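Informe de avance para la Fundación Khoury
Proyecto Jodamik: pinza manual de dos dedos para el taller compartido
16 de febrero de 2026
Responsable: Abla Geagea

El periodo se ha dedicado a cerrar el diseño de los dedos y a empezar los ensayos de agarre con piezas pequeñas de ferretería. El objetivo acordado sigue siendo el mismo: una herramienta que cualquier socio del taller pueda montar con piezas impresas y tornillería corriente, y con la que se puedan registrar tareas de recogida y clasificación.

Las dos pinzas están montadas. Los dedos son negros con la punta amarilla y salen de una carcasa gris claro. Marwan Shboul rehízo el soporte interior después de que la primera versión se agrietara por la zona de los tornillos. El cambio costó casi 28 euros en material y no afecta al resto del presupuesto.

Los ensayos se hacen sobre la mesa ovalada blanca. Se trabaja con arandelas planas grandes, arandelas pequeñas, un perno y un casquillo metálico colocado de pie.

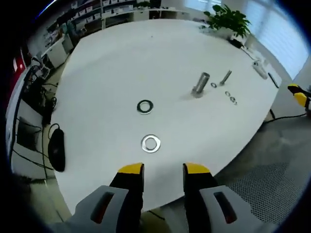

Estado de los trabajos

Mecánica: terminada, salvo el ajuste del recorrido de los dedos. La arandela plana es la pieza más difícil del conjunto, porque apenas levanta de la superficie y la punta tiene que entrar muy baja. El casquillo se coge bien desde el primer día.

Puntas: hemos probado 6 formas. Nos quedamos con la de borde recto —la más sencilla de imprimir— a falta de comprobar cuánto dura.

Programa: el módulo de seguimiento, que en el repositorio se llama Follow, ya guarda la apertura de los dedos junto con el vídeo. Queda pendiente la sincronización cuando se usan las dos pinzas a la vez. Marwan calcula dos semanas de trabajo.

Incidencias

El pedido de rodamientos a Foltden llegó incompleto y hubo que reclamarlo. El tablero brillante da reflejos en las arandelas a ciertas horas, y eso confunde la detección. Vamos a probar con un tapete mate antes de tocar el programa.

Próximo periodo

Ajustar el recorrido de los dedos, repetir los ensayos sobre el tapete y redactar las instrucciones de montaje. La entrega de los planos se mantiene para abril. No solicitamos cambios en las partidas aprobadas. Las facturas van en el anexo, ordenadas por proveedor.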